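# Visit notes: Auer bottling plant, Pruradside

November. Arrived at 8:40 a.m. by the freight gate, since the main road was closed for drainage work. Safety briefing took ten minutes. Hairnets and ear protection were issued at the door.

Auer fills sauces and table syrups for regional grocers. Line 2, the one open to visitors, runs 152 bottles a minute on a Rerex rotary filler. Caps are torqued downstream and checked by sampling. The current batch size is 1000 cases, and changeover between products takes 67 minutes, most of it rinsing.
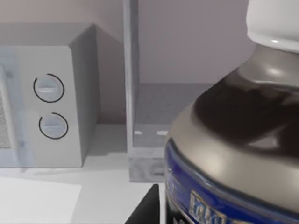
Rinse water goes to a settling tank behind the boiler house. The plant wants to reuse the final rinse as the first rinse of the next cycle, but the conductivity probes drift and have to be recalibrated every shift. A replacement set from Kakgate is on order.

The warehouse has 1503 pallet positions and was almost full. Stock is rotated by fill date. Two dock doors were out of service, so trucks were waiting in the yard.

Questions were taken upstairs after the tour. Most concerned label adhesion in cold storage. The plant has changed adhesive once and is still collecting returns data.

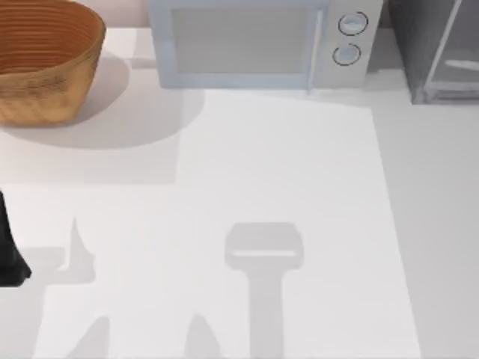
*Basket and microwave on the countertop.*

Left at 12:15 p.m. The next visit covers Line 4, which fills larger containers and was down for a bearing change.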